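Workshop notebook, Lunville site
Entry date: 09/08/2023
Subject: Handheld gripper demonstrations, item-to-dish placement, effect of start pose on policy error

12 shares | 3 comments

Purpose of this entry is to record the revised collection procedure for the dish task and the first result obtained with it. The previous procedure let the operator begin from any pose. Policies trained on those recordings reached the item reliably but closed on it at inconsistent angles, and placement suffered as a consequence. The Mura trainer was not changed between the old set and the new one. Any difference reported below should be read as a difference in the recordings.

The revised procedure requires both grippers over the board before the trial is opened. The left gripper performs the pick and the placement. The right gripper is held still, jaws toward the center, until the trial is closed. Its wrist stream is kept all the same, as the Baidoo alignment script expects two streams and rejects a session with one.

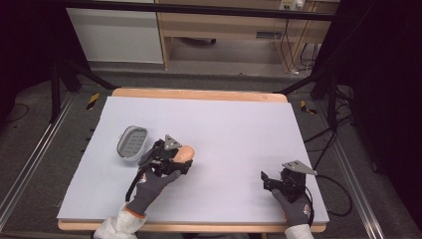 Methods

The task uses one smooth, rounded, peach-colored item and the oval silver dish with the ridged insert. The dish goes toward the left side of the foam board. The item is laid directly on the board and its position is changed by the operator between trials. The operator wears the dark gray work gloves throughout. Bare-hand trials from the earlier set have been moved to a separate folder and should not be merged with these.

Two conditions were recorded, with 44 trials in each:

Condition A — free start. The operator opens the trial wherever the gripper happens to be.
Condition B — high start. The operator opens the trial with the jaws fully open and the item already within the wrist view, then approaches along a single path without correction.

A trial was discarded if the item left the board or if the tracking solution dropped out. Discards were repeated at once so that the counts stayed equal. The Zeltora tracker log was saved beside each trial and has been checked against the video timestamps.

Result. The policy trained on condition B closed on the item at a more consistent angle than the policy trained on condition A. Placement errors fell along the long axis of the dish. Across the short axis there was no clear change. The remaining errors look like a depth problem: the policy lowers the gripper too early and drags the item onto the rim.

One observation on the wrist view deserves a note of its own. The board is nearly uniform from this height, and for much of the approach the item and the fingers are the only strong features available to the policy. 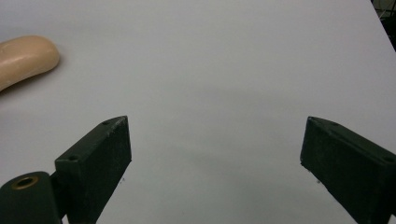 With the item near the side of the view, small changes in wrist rotation move it out of sight altogether. In condition A this happened in up to 4 trials per session, and the operator then searched for it with the gripper. The search motion was learned along with the task. The condition A policy repeats it at times even when the item is in plain view, and this accounts for most of its long runs.

The finger surfaces are chipped along the edges. No effect on grip was found, but the fingers are used as a fixed reference by the segmentation step, and the light chips were labeled as background in several files. The mask has been redrawn by hand. It will need to be redrawn again if the fingers are recoated.

Open points

Repeat condition B with a patterned board, to separate the effect of the start pose from the lack of surface features.
Record the dish at the right side of the board, with the gripper roles exchanged.
Confirm the depth error on the bench arm before October, when the Lunville room is closed for rewiring.

Both trained policies and the redrawn mask are in the shared project directory under the date of this entry. Colleagues using the earlier mask should replace it before running the evaluation script.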